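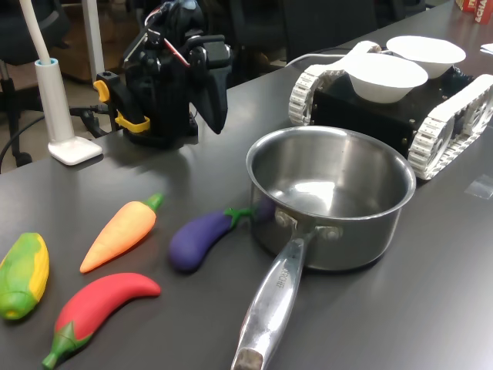

*Toy corn, a carrot and a red chilli pepper on a grey tabletop.*

**Medieval weekend in Zernitz**

The old town gates open again in April, and we can't wait! Last year 3000 visitors came through, and this time there's archery on the castle meadow, stilt walking and a night tour of the walls with Severin Auer (bring a torch - the steps are steep). 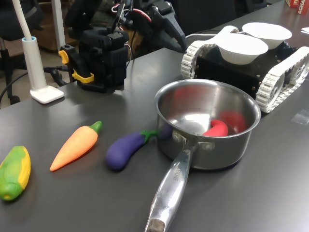 Coming from Drillden? Bus 12 stops right by the lower gate, and the Fernandes guesthouse still has a few rooms with that lovely river view.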